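# Chapter 5: The Price on the Quote and the Price of the Thing

By the end of this chapter you should be able to read a supplier's quote without smiling, draw up a whole-life budget for a small automated cell, and tell your manager a number that will still be true in January.

## 5.1 The arm is the cheap part

People who are new to buying robots think they are buying robots. They open a catalogue, find an arm, admire it, multiply by two and write the answer in a box marked "Total". The box then goes to Finance, where it is approved with a speed that ought to have worried somebody.

Halina Szulc ran the purchasing desk at Jukent, a maker of garden sundries, when the firm decided to automate the sorting of its small parts into baskets. Her first budget had 3 lines: arms, grippers, delivery. Her final budget had 32. She kept both pinned over her desk, side by side, and new starters were invited to study them before being allowed to telephone a supplier.

Most of the missing lines were dull. A pair of arms needs something to be bolted to, and that something has to stay put when the arms move. Cables must run somewhere, preferably not where people walk. The floor needs marking out. A screen has to sit where the operator can read it, on a piece of furniture that someone must order. Lighting that suits a person may not suit a camera, and the electrician who changes it will charge for the visit whether or not he has brought the right ladder.

Then there are the things being handled. Jukent had always treated baskets as stationery, bought whenever they ran short from whoever was cheapest. An arm is less easy-going than a person about a rim that sits a little higher than last year's. Szulc moved baskets into the equipment budget, fixed one supplier for the life of the cell and ordered spares, to the lasting irritation of the stationery cupboard.

When you cost a cell, go and stand beside one first. Take a pencil and write down everything you would have to replace if the building burned down. The arms will be on your list, somewhere.

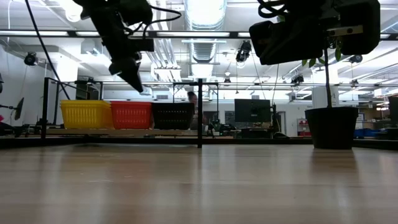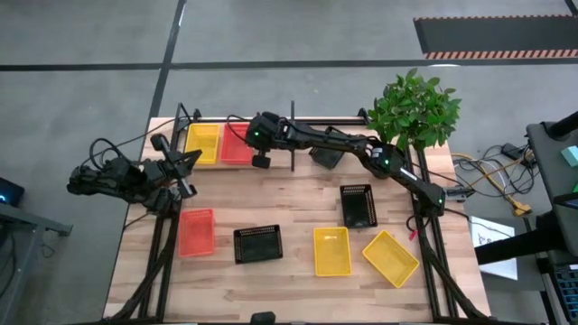

*Figures 5.1 and 5.2. A two-arm basket cell. Everything holding up, feeding or surrounding the arms has an invoice of its own.*

## 5.2 Four kinds of cost

For planning purposes we sort the spending on a cell under four headings. Other books use more, and their authors presumably have more patience.

- **Purchase costs.** What the supplier charges for the goods. These are easy to find, being printed in large type.
- **Fitting costs.** Frame, table, wiring, guarding, floor work, and the days when the old process has stopped and the new one has not begun.
- **Running costs.** Power, spares, software fees, gripper wear, training. Training is paid for again every time a trained person leaves for a better job, having been made more employable at your expense.
- **Leaving costs.** Removal, disposal, and getting your data out of a system whose maker has lost interest in you.

Mwajuma Were, who planned equipment for the Hiddale works, put a fifth column on her sheets headed "Things we have agreed not to mention". It was generally the longest. Strictly speaking its contents belong under the other four, and you should put them there in the exercises, but the column is a useful place to start.

## 5.3 How long is a life?

A whole-life budget needs a life. Suppliers like to quote 8 years and accountants like to allow 5. The arms, which have read neither document, will go on until a part fails that can no longer be bought.

Choose the shorter period unless you have a written promise of spares for the longer one. Section 5.4 works through the Mosoti bid line by line, using the shorter period throughout, and shows where the cheaper of the two offers stopped being cheaper. Keep a copy of the four headings beside you as you read it.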